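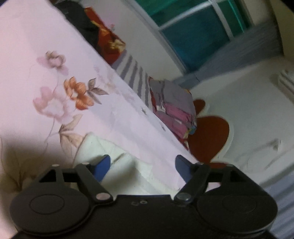
**Brirkmont Rallycross – pre-event car check, October**
Car 18, electric, driver Zuzanna Kubiak
Checked by Hafiz Nair

- [x] Harness and seat mounts – belts in date, left lap strap re-routed
- [x] Roll cage padding – fine
- [x] Master switch, inside and outside – both cut power
- [ ] Rear tow eye – bent, replace before first practice
- [x] Battery case seal no. 2453 – intact
- [x] Isolation warning light – works, but hard to see in sun. Team to fit a hood.
- [ ] Front left wheel studs – one thread damaged. Silvia Danko has spares.
- [x] Extinguisher – gauge in the green, bracket tight
- [x] Helmet and neck restraint – labels checked
- [x] Mud flaps – up to 12 mm short on the right, passed for this round only

Recheck open items at 9 am in bay 12. Car stays off track until Zahira Oei has signed both.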